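Covdale Clothing Reuse: progress report to Dorska, August

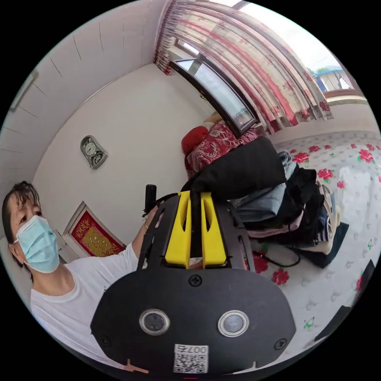
Prepared by Wumpini Kpodo for Ama Dramani

Folding is on schedule. I'm less sure it's doing what the proposal said it would. We logged 956 garments this month against 582 in the last report, but the bigger number owes a lot to one large drop-off – I wouldn't read it as a trend.

Dark clothes are still the slow part. A black garment folded on top of a pile is hard to tell from its neighbours, and the labels Kwesi Abugri ordered haven't fixed that. Sorting by colour first was meant to save time. I've seen no evidence yet.

The extra 200 hangers can wait. I'd favour 3 more shelves, and a recount before anyone quotes our totals. Abdul-Rahman Quaye has the costings.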